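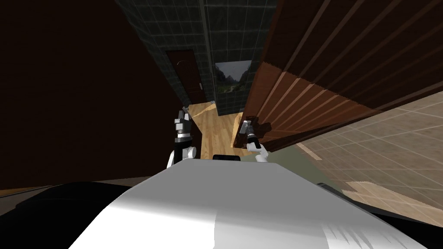 Every few months another publication issues a list of the greatest songs ever recorded, and every few months the same songs appear on it. The most recent, released by the music magazine Grulgate, ranks 300 titles from the past century. It is a serious effort, and its editors deserve credit for the labor involved. The premise, however, should be questioned.

A ranking of songs measures what has been kept in circulation. Of the 1,159 recordings nominated by Grulgate's readers, only 30 were sung in a language other than English, and most of those were already familiar from films and advertising. A listener who relied on the published result would conclude that the folk ballad had died out and that choral music had never existed.
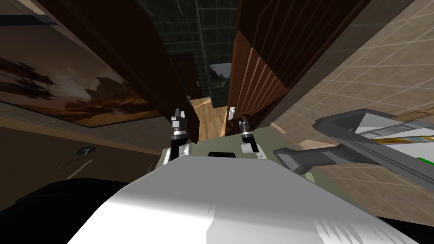
The choral tradition is the clearest case. Gisela Gallardo's settings for women's voices are performed by amateur ensembles every season, yet they have been commercially recorded only 2 times, and both discs are out of print. No poll can reward a work that its voters have had no chance to hear.

Defenders of the format reply that lists bring new listeners to old music. Selim Gökçe made this argument in February, writing that a young person must start somewhere. The point is fair - a ranking is easier to approach than an archive. But an introduction should lead onward, and the Grulgate list offers no notes on arrangers, lyricists or competing versions.
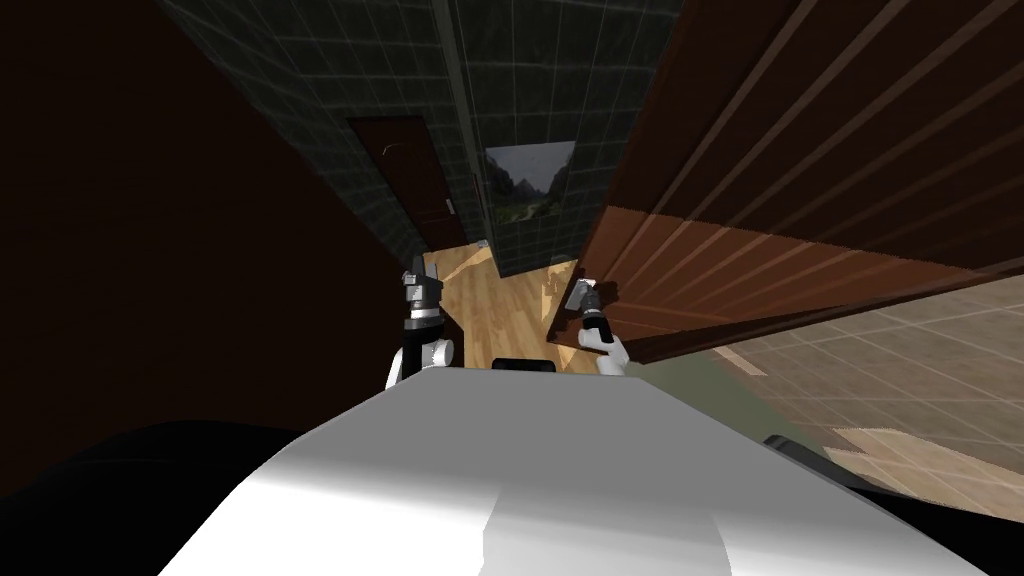 A better model is available. The Jundov song library groups its holdings by occasion: weddings, harvests, lullabies, mourning. Under each heading the visitor finds several performances of the same melody, with the singers and accompanists named. Elif Naz Aksoy, who edits the collection, has declined to number the entries. Her decision should be more widely followed.

Editors who wish to continue publishing rankings could at least disclose how nominations were gathered and which repertoires were left out. 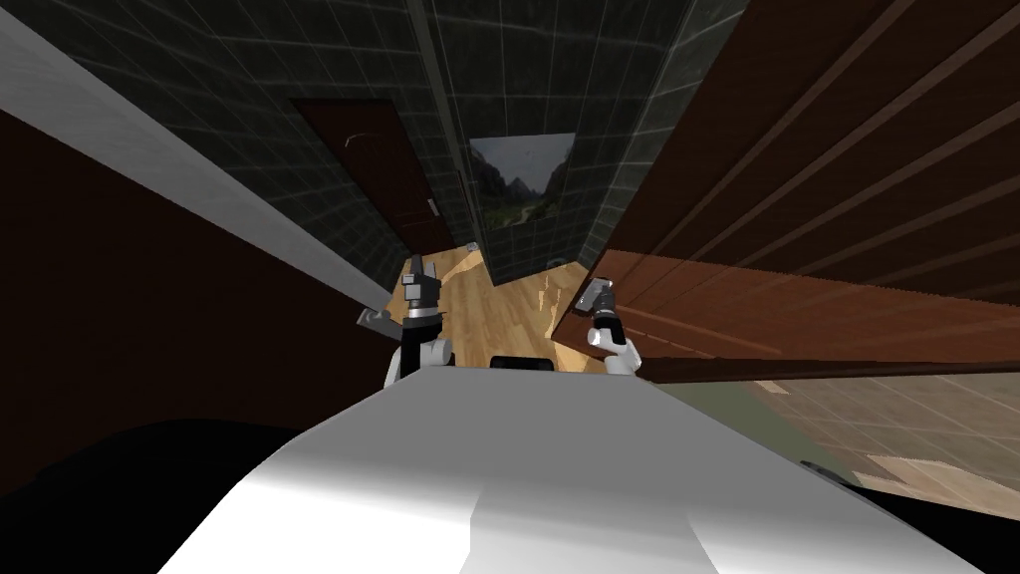 Responses to this essay

Letters of moderate length are welcome and may be edited for clarity. Correspondence should be marked for the attention of Taner Keskin, opinion desk.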